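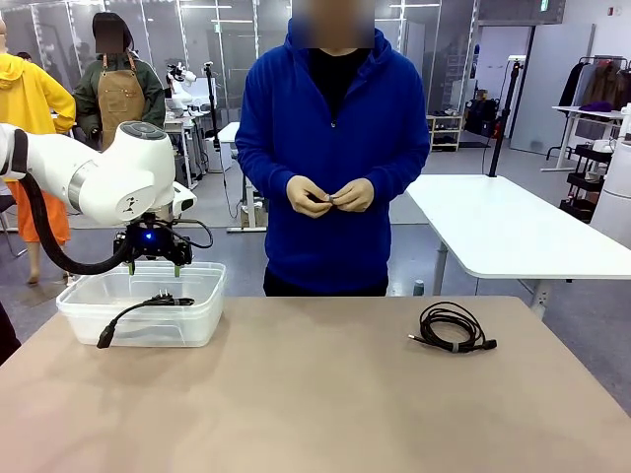

To: Gravwood shared workroom list
Subject: Re: Cable amnesty, proposal for October

> Hello all,
>
> The cable drawer is beyond saving. I propose we empty the whole lot on to the long table one evening, coil every single lead, strap it, and store everything in clear tubs. I've seen the system they use at Pritier and it looks lovely. We could get 40 tubs from Plarnitwood and be finished by 9 pm. Once it's done it will stay done, as everybody will be able to see what's where.
>
> Who's in?

I'm in for the evening, but I don't believe a word of the last bit.

We have done this before. The year we bought the hanging rail we were told it would stay done, and within a month the rail had coats on it. Clear tubs do let you see what's inside. What you mostly see inside ours is a black lead on top of other black leads. Put one charger in with its end dangling over the rim and the next person along will pull it, and up comes the lot.

Also, 40 tubs? Where are they going to live? The shelf by the door takes 14 if you don't mind the lids bowing, and I measured it twice. I'd like to know what the Pritier people do with theirs when the visitors have gone home.

I'm not against coiling. A lead wound into loose loops with a strap round it is easier to find and easier to hand to somebody. My quarrel is with the idea that coiling is sorting. Before we order anything I'd want us to agree on the following, and I'd like to hear objections on the list, not on the stairs afterwards.

1. Coil loosely. Some of you wind a lead round your elbow and then haul it tight like a parcel. I've had two go dodgy at the plug end and I blame this, though I can't prove it.

2. Leave both ends where they can be seen. If you have to undo the bundle to find out whether it's USB or something else, you may as well have left it in the drawer. Two black coils side by side look like twins until you look at the ends.

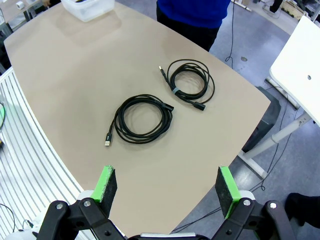 3. Strap at one side, and only one strap. The hook-and-loop sort, please. No rubber bands (they go gummy) and no freezer ties, which someone always cuts off with the good scissors.

4. Anything that fits nothing we own goes. I know the argument: the moment we throw it out, the thing it belongs to will appear. The old Ra speakers were the excuse for keeping half that drawer, and they went to the tip ages ago.

5. Label the tub by what the leads are for. "Misc" is not a label. "Misc 2" was a low point.

As for the money, the quote forwarded last week came to 753 with the lids and 489 without. I can't see why lids should cost that much, and I'd go without both and use the tubs we have for a trial. If they're still in order after a couple of months I'll withdraw all this and pay for the biscuits.

One practical thing about the evening itself. Please don't tip the whole drawer out at once. The long table looks enormous until there's a heap in the middle of it, and then people start making little piles round the edges and forget whose pile means what. Take a handful, coil it, tub it or bin it, then take another. It's duller, but you can stop at any point and the table can still be used in the morning. I'd allow about three hours, whatever the first message says.

Could whoever has the roll of strap tape bring it back beforehand? It was in the tall cupboard and now it isn't.

> PS: I'll bring a label maker!

Does it have any tape in it this time?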